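Skultmont Radio Headset System for Small Theaters

I've been stage managing plays for long enough to have shouted a light cue across an auditorium more than once, so let me say up front that I sell these headsets and I also wear one most nights. The Skultmont is the set we took on last November, after my co-director Asuka Ogura got tired of hearing me complain about the old wired packs (the cable always found somebody's foot in a blackout).

It's a two-channel system. I keep lights and sound on one and the backstage crew on the other, and I flip between them with a switch big enough to find with my thumb in the dark. The base station goes on the prompt desk or in the booth, whichever you like, and the belt packs pair with it by themselves the first time you turn them on. No laptop, no app, no account to make!

Range is 60 yards through ordinary walls. Our building has a brick scene dock with a steel door and I still get Junpei Matsuda loud and clear from the far side of it, crunching his chips.

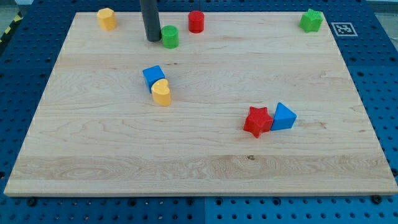 Maple board with colored plastic blocks.

The packs run off a rechargeable battery, and a full charge gets me through a long tech day with the dinner break included. The charging cradle holds the whole set. If you forget to put one back (we do, all the time) you can swap in ordinary AAs and carry on with the show.

Comfort matters more than I expected. The headset is single-ear, so you can still hear the actors with the other one, and the mic boom swings to either side. Natsumi Higuchi called a three-hour new play on hers, with a lot of overlapping dialogue and 47 sound cues in the second act, and she only took it off at intermission. She does say the foam gets warm under stage lights. I'd agree with that, and there's a cloth ear pad you can order separately.

A couple of gripes from me. The call light is too bright for anyone standing in the wings, so I put a bit of blue gel over mine. And the belt clip is stiff when it's new – work it back and forth a few times before you trust it to a thin waistband.

What comes with it: the base station, the belt packs and headsets, the charging cradle, a power supply and a padded carry bag. You can add packs later and they'll pair the same way.

We rent it as well as sell it, by the week or for a full run, and the rental goes toward the price if you decide to keep it. Write to Yuto Koyama at the Barredo counter with your dates and the size of your crew, and he'll tell you what's on the shelf.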